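Ticket 49: Round table in lab rocks and mat creeps
Status: Closed
Priority: Low
Category: Furniture and fittings
Logged by: Damir Golob
Supplier: Halilović (table), Derkberg (mat)

Problem as reported

The round white table near the middle of the lab rocks when you lean on the front of it. The black mat also creeps toward the rim over the course of a morning. Things standing on the mat go with it. A full mug has gone over once already and the carpet needed a clean.

Already tried before logging: folded cardboard under the base (squashed flat by lunch), turning the table a quarter turn (no change).

Reply from Fuseo facilities desk

Thanks Damir. Please check the following and write back under each one.

1. Is the base sitting flat on the carpet?
2. Is the top tight on the pedestal?
3. How is the mat held on?
4. What normally lives on the table?

Please don't glue anything. The table is still under the Halilović warranty until March and they won't cover a top with adhesive on it.

Update from Damir

1. Base is flat as far as I can tell. I ran a ruler under the edge and it didn't catch anywhere.

2. Top is not tight. With one hand on the pedestal and one on the rim I can feel it shift. It's worse on the mat side.

3. Two dark blue fastenings on the rim, one at the right edge and one at the front. The front one has a long loose end hanging down. I've pulled it up before and it slackens off again.

4. Pen cup, a mug, a thick green book, a few coloured cubes and other small bits. The book is the only thing with any weight to it and it stays over on the left, off the mat. 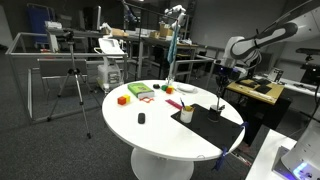

Step 1: Tighten the top

Clear the table first, including the pen cup. Get a second person to hold the top level. The bolts are up under the centre plate and take a 4 mm hex key. Do them up a bit at a time, going corner to corner, and stop when they're snug. Don't lean on the key.

Damir: Done. There are 4 bolts and 3 of them were loose. One I could turn with my fingers. Rocking is gone at the front and almost gone on the mat side.

Step 2: Refit the mat

Take both fastenings off and lift the mat. Wipe the tabletop and the underside of the mat with a damp cloth and let them dry fully. Line the mat's straight edge up where you want it, then do the right-hand fastening before the front one. Fold the loose end back under and pin it with a clip.

Damir: Wiped down, there was a fair bit of grit under there. Mat is back on. The front fastening still slips if I tug the end hard.

Step 3: Replace the front fastening

If it slips with a clean rim, the grip is worn. We have Indonau ones in stores, same width, grey only. Pick one up from the desk, no form needed.

Damir: Picked up and fitted. Colour doesn't match but it holds. Trimmed the spare length so there's nothing hanging to catch a knee on.

Resolution

Loose bolts under centre plate, dirt under mat, worn front fastening. No warranty claim made.

Follow-up: Damir to check the bolts again in 2 weeks. If any have backed off, reopen this ticket and we'll ask Halilović for locking washers. Mugs are fine on the mat again.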